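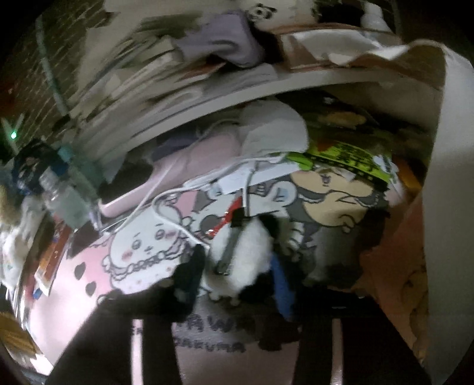

Call for Participants: Hand-Held Gripper Comparison

Pelia is looking for operators to take part in a comparison of two hand-held grippers, Kidness and Tendo. Both are two-finger designs. The trial covers picking from crowded household shelves, where folded blankets, plush toys, cables and a plastic bottle share the same space and there is little room for the fingers to open.

What you will do

Each participant completes 163 picks with each gripper, split over 2 sessions on separate days. Items are named one at a time by the session lead. You reach in, grasp the item, withdraw it and place it on the side table. Dropped items and double picks are logged and not repeated. A session takes roughly 6 hours including breaks. Gripper order is assigned before the first session and cannot be changed.

After each session you fill in a short form on grip force, finger visibility and wrist fatigue.

Requirements

Age 18 or over
Full use of both hands and wrists
Normal or corrected vision
Able to stand for up to an hour at a time
No previous work on either gripper

Experience with robot arms or teleoperation is not required. Left-handed operators are encouraged to apply – the current list is almost entirely right-handed.

Sessions run in December at the Deák building, starting at 9 a.m. Participants are paid per completed session.

To apply, write to Máté Kocsis at Pelia with your dominant hand and available days. Questions about the protocol or data handling go to Kornél Vincze.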